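How to Level a Scaffold Tower on Sloping Ground
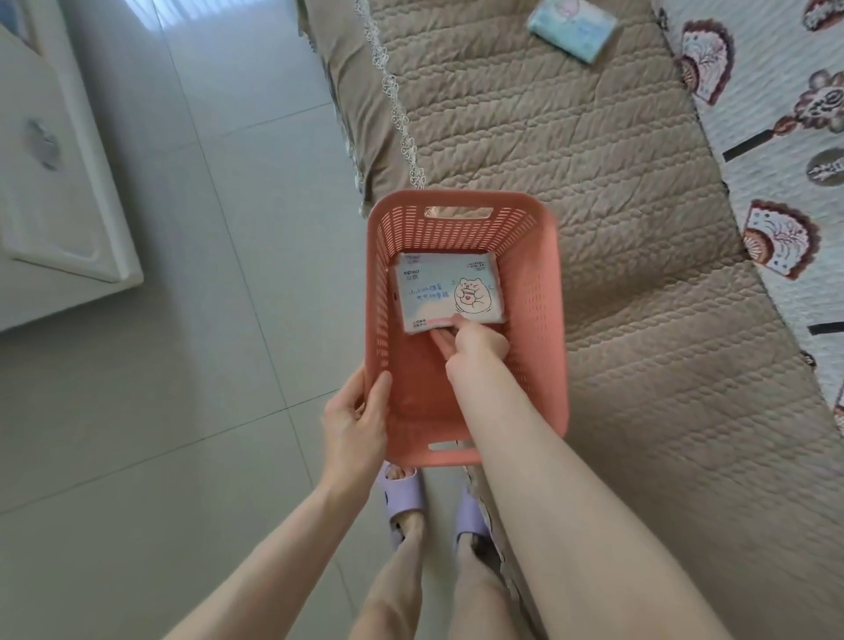

Sloping ground is the usual condition of ground. The drawings that come with a tower always show a nice flat line, drawn by someone who has never been to Lelham. If your site looks more like mine, set aside an extra hour and start with the base.

What you need: four adjustable base jacks, sole boards, a spirit level, a tape and a shovel. A second person helps, preferably one who doesn't offer opinions.

1. Find the highest corner. Lay a long straight plank from corner to corner with the level on it. Your eye will tell you it already knows the answer. Ignore your eye.

2. Cut the soil flat where each sole board will sit. Dig into the slope – don't build up the low side with loose fill, bricks or the remains of last year's patio.

3. Set the jack at the high corner first, wound down low, with 2 inches of thread showing. Everything else gets raised to match it.

4. Fit the first ledgers loosely and work around the base, winding the collars until the bubble behaves. Check both directions, then the diagonals. If the diagonals differ, the base isn't square, and hammering the wedges harder won't persuade it.

5. Stay inside the maker's limit for jack extension. If the low corner needs more than that, dig the high side deeper or use a shorter standard there.

6. Tighten the wedges, check the level again, and only then start on the next lift.

Look at the base again after heavy rain. Last August I skipped that, and Daithí Phelan still brings it up.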